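Uvness Household Reference > Kitchen > Storage > Condiments, keeping of

Print this article | E-mail this article

Condiment storage

Condiment storage is the practice of deciding where in a kitchen the sauces, pastes, vinegars and relishes should live, and of defending that decision against the other people in the house. It covers the open counter, the closed cabinet, the refrigerator door and, in older homes, the pantry. Most households use all four at once and believe they use one.
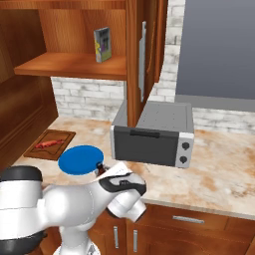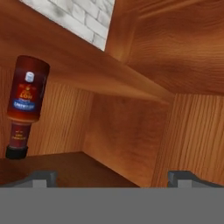
Small bottles at the counter and in the cabinet.

Origins

The question hardly came up before sauces were sold in bottles. A cook who made a sauce made enough for the meal, and what was left went to the pig or the youngest child. Things that had to keep were salted, pickled or boiled down with sugar, put in crocks, and carried to the coldest room available. The crock had a fixed place largely on account of its weight.

Commercial bottling changed this. A glass bottle was light, it looked nice on a table, and it held far more sauce than anyone needed on a given evening. It therefore had to be put somewhere. Early housekeeping manuals gave the matter a sentence or two, usually recommending "a cool, dark place," a phrase that has survived on labels ever since and that describes very few modern kitchens.

The home refrigerator added a third party to the dispute. Its door came with narrow shelves that seemed made for bottles, and families filled them without asking whether the bottles needed to be cold. Many of them didn't. The door is also the warmest part of the appliance and gets shaken every time somebody wants milk.

Principal schools

The counter school holds that a condiment out of sight is a condiment not used. Its followers keep their bottles near the stove, on a tray if they are tidy and in a greasy ring if they are not. The drawback is heat and light, both of which dull the color of a sauce and flatten the taste. Chili sauces turn brown. Cooking oils, which get swept up in the same arrangement, go stale and smell like crayons.

The cabinet school prefers a closed door and a shelf away from the oven. This is good for almost everything that doesn't need chilling, and it is the position taken by Krum Stojanović in The Gasser Guide to the Small Kitchen, a book otherwise mostly concerned with drawers. Stojanović allows each cook ten bottles and no more. He doesn't say what happens to the eleventh, although a later chapter on gifts is suggestive.

The refrigerator school puts everything in the cold and thinks about it no further. It is the safest course and the most crowded. Honey sets hard, olive oil goes cloudy, and hot sauce comes to the table cold enough to cool the eggs.

A fourth position, the pantry school, survives mainly among people who have pantries.

What needs to be cold

Label instructions come first, and the label is talking about the bottle after opening. As a general matter, mayonnaise, fresh salsas, horseradish, tartar sauce and anything made with egg, dairy or fresh fruit should be chilled once opened. Ketchup and mustard are sharp enough to last a while at room temperature, but they keep their flavor better in the cold. Soy sauce and fish sauce are salty enough to look after themselves for some time. Plain vinegar is what other foods are kept in, and can be left alone.

Homemade sauces follow none of this and should be refrigerated and used up soon. The word "homemade" on a strip of masking tape, with no date after it, is a common reason for throwing out a perfectly good jar.

Storage upside down

Standing a bottle on its cap keeps a thick sauce close to the opening. People did this for decades with glass ketchup bottles, balancing them against the toaster near the end of their lives, before makers of squeeze bottles thought of printing the label the other way up.

The method works well for ketchup, mayonnaise and honey in squeeze bottles with a valve in the cap. It works poorly for thin sauces, which need no encouragement, and for any bottle whose cap was last closed by a child. A narrow-capped bottle stored this way should have something on either side to hold it up. A saucer beneath it is also wise, and will be resented until the one occasion on which it is needed.

İlker Keskin's long essay "The Last Spoonful" treats the upside-down bottle as a moral subject. Keskin left a Sarano barbecue sauce draining overnight and recovered 2 teaspoons, which he describes over 5 pages. Readers have found the passage either very moving or a waste of good barbecue sauce.

Racks, trays and turntables

The market offers a good deal of help. Tiered racks raise the back row so its labels can be read. Door racks use the inside of the cabinet, and are pleasing until the door won't close. The turntable, or lazy Susan, brings the back to the front at a touch and, if the touch is too strong, continues with the soy sauce to the floor.

The Druline stepped rack has a following among people who own many small bottles of one height. It has 39 slots, a number that appears to have been chosen by the available wood. Owners report filling it in the first month and buying sauces to suit it afterward.

Rotation and disposal

Shops put new stock behind old. Homes do the opposite, so the newest bottle is opened first and the older one moves back until it meets the wall. The usual advice is to go through the shelves twice a year. June is a popular month for it, just ahead of grilling season, when a surprising number of steak sauces prove to be in progress.

A bottle should go if the cap has swollen, if there is mold, or if it smells unlike itself. Separation alone is no cause for alarm and can often be shaken out. Sticky drips on the neck are unsightly but harmless; a cloth dipped in warm water takes them off.

Packets from takeout restaurants fall outside the scope of this article. They live in the drawer.

Related articles
Crock
Lazy Susan
Mustard, dry and prepared
Pantry (room)
Refrigerator door, uses and misuses
Takeout packet
Vinegar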